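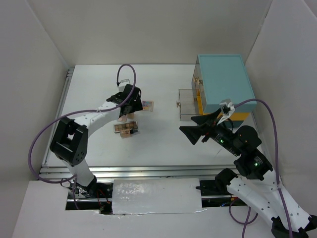
How do you store eyeshadow palettes in a small cabinet without making a mess of them?

Stand them on edge like books, lids all facing the same way, and keep anything loose or cream-based in a separate drawer.

akley_412
Asking because I own over 100 of the things and my current method is a shoebox. I bought one of those tiny Severo cabinets for the dresser and I'd like to fill it once and never think about it again.

Quaye
You will think about it again by Saturday. On edge is fine for pressed powders with a decent clasp. Cheap clasps pop open and then you own a beige drawer.

sanurov
Disagree with on edge, full stop. Flat, stacked, heaviest at the bottom. I've had mine flat for years and the only casualty was a shimmer I dropped in the sink, and that one's on me.

Quaye
Flat means you use the top palette until you die. The bottom four are archaeology.

sanurov
I'm fine with that. The top one is browns. I only wear browns.

mothwing298
Hair elastic around each palette, then stand them up. Ugly, but the lids stay shut. I also write the shade family on a strip of masking tape along the spine — matte browns, pinks, regrets.

akley_412
The elastic I can do. What about blushes? I have a few peachy ones that don't match anything in shape or size, and they roll around under everything else.

mothwing298
Shallow drawer, non-slip liner, one layer. If it needs two layers you have too many peach blushes.

sanurov
There's no such thing.

Quaye
First sensible thing you've said in this thread.

drawerful
Before any of this, wipe the outsides down with a barely damp cloth and let them dry on the table with the lids closed. And check how deep the cabinet is. Mine looked roomy in the listing and then half my palettes stuck out the front, so the door has never once been closed.

akley_412
Just measured. The big ones stick out by a finger's width. I'm keeping the cabinet for the blushes and the shoebox has been rehired.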